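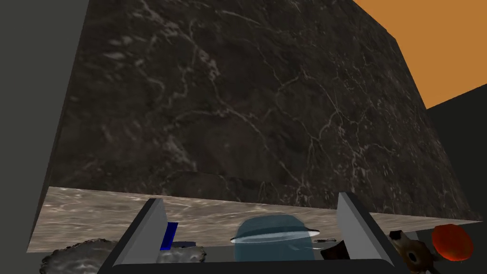 Catálogo de Bancadas e Revestimentos – n.º 51, pág. 106

Undine, a nova linha de pedra polida para cozinhas e banheiros

Quem gosta de pedra com desenho forte vai querer conhecer a Undine! É uma linha de mármores escuros, de fundo marrom e veios claros que correm sem simetria nenhuma, e cada chapa tem o seu próprio traçado (quem compra duas leva duas paisagens diferentes). Trabalhamos com ela desde março e ainda paramos para olhar quando chega um lote novo.

A seleção é de Hongmei Bai, que visita a pedreira e marca as chapas uma a uma. Ela prefere as de veio fino e ramificado, e deixa as de mancha muito fechada para peças pequenas, como soleiras e nichos. Se você já tem um projeto, mande o desenho antes: dá para escolher em que trecho da chapa cai a cuba, e isso muda bastante o resultado.

Acabamentos
Polido, levigado ou escovado. O polido puxa o contraste dos veios; o escovado fica mais fosco e muito gostoso ao toque – é o favorito da nossa oficina para lavabos.

Espessuras
20 mm e 30 mm. Borda reta, meia-cana ou a 45 graus, com saia na altura que o cliente pedir.

Combinações
O marrom conversa bem com pedras bege, madeira clara e metais em latão. Valentin Iordache, nosso projetista, gosta de fechar a bancada com um filete de tom mais claro, e nós assinamos embaixo.

Cuidados
Mármore é calcário: limão, vinagre e vinho marcam o polimento. Limpe com pano macio e sabão neutro. A impermeabilização sai de fábrica com o selador Pluvus e deve ser refeita uma vez por ano em cozinhas de uso diário. Panela quente, só com descanso.

Prazos e medidas
O corte começa depois da medição no local, com os armários já instalados e nivelados. Chapas sob reserva ficam separadas por 15 dias. Código da linha: 1.441. Amostras de 10 x 10 cm são enviadas para todo o país, e para ver as chapas inteiras basta marcar um horário no showroom com Reet Jaunzems, a partir das 9h.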